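Part 2: Getting the recipe box onto your laptop

If you've worked through Part 1 you have Lernwood installed and a blank recipe box staring at you. Now we fill it. I did my whole kitchen collection this way (my aunt's cards, the clippings, the stuff on the backs of envelopes) and it took me most of May, so please don't try to do it in one sitting!

I'm writing this on an old laptop with a 1366-pixel-wide screen. If yours is bigger, your buttons may sit a little farther to the right than I say they do.

1. Open Lernwood and click Boxes, then New Box. Give it a short name. Mine is just called Stove.

2. Pick a layout. I use Card, which gives you ingredients on the left and steps on the right. Page looks prettier but you end up scrolling while your onions burn.

3. Under Units, choose cups or grams. You can mix them later, recipe by recipe, but the shopping list only adds things up properly if they match. 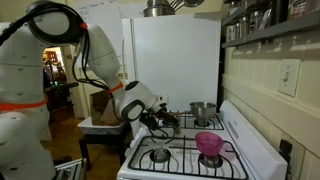
4. Type in one recipe by hand before you import anything. Pick something short, like rice or a pan sauce. You'll learn where the fields are, and you'll find out that Yield wants a plain number. I typed "enough for us" the first time and got a red box around it.

5. Save with the check mark in the top corner. The little arrow beside it saves a copy, and that's how I wound up with 34 versions of the same lentil soup.

Note: Tags are saved as you type them, so "Soup" and "soup" become two different tags. Choose one style now. Mirela Fontes, who tested these steps for me, went all lowercase and I wish I had too.

Importing your scans

6. Put all your scanned cards in one folder. Name the files after the dish if you can stand it – the import screen shows file names and nothing else.

7. Go to Boxes, Import, From Folder, and choose it. Leave Read Handwriting off for typed cards. For handwritten ones turn it on and go make some coffee.

8. When the review screen comes up, check every fraction. 1/2 loves to turn into 12. Twelve teaspoons of salt is a lot of salt.
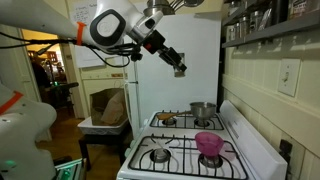
9. Click Accept on each card, or Accept All if you're feeling brave (I'm not).

Caution: A box holds up to 2000 recipes. Past that, Import simply stops, and it doesn't tell you which cards got left out. Split big collections into 2 boxes before you start.

Caution: Don't close the lid of your laptop during an import. I did, and I had to delete the half-filled box and start again at step 6.

Backing up

10. Open Settings, then Backup, and choose a place that isn't your laptop. A thumb drive is fine.

11. Set it to Weekly. Matvii Dmytriv set his to Every Change and his drive was full of tiny files by the end of the month, so go with Weekly unless you edit constantly.

12. Click Test Restore once. It opens a copy of your box in a new window. Look at two or three recipes, close the window, and you're ready for Part 3, where we build the shopping list.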